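Ticket 77: gripper opens late on playback after remote teaching
Opened by: Khôi Lý
Assigned to: Leif Dalsgaard
Site: Nunach
Status: open

Task is the tissue roll pick, taught by remote control from the desk. While I drive the arm, the fingers respond as they should. On playback the open command comes roughly 700 ms after the arm has started to lift, so the roll gets dragged up with it. 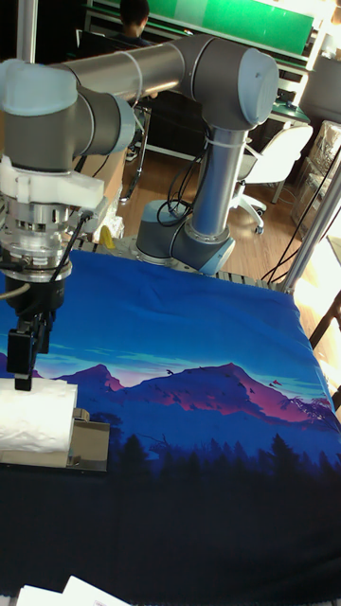

Same fault on 4 takes out of 7. Restarting the Drusus recorder made no difference. Speed was at the default for all of them.

Leif: Are arm and gripper stamped by the same clock? Please send the logs for one good take and one bad.

Khôi: Logs attached. The gripper has its own clock, by the look of it.

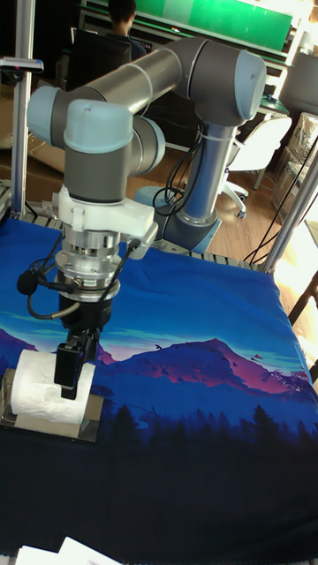

I also tried holding still for a second before opening. Playback was better but still late.

Leif: Agreed, the two clocks drift apart. Set sync_source to arm in the recorder settings, then teach the pick again from scratch. Don't reuse the old takes.

Khôi: Will do on Monday and report back.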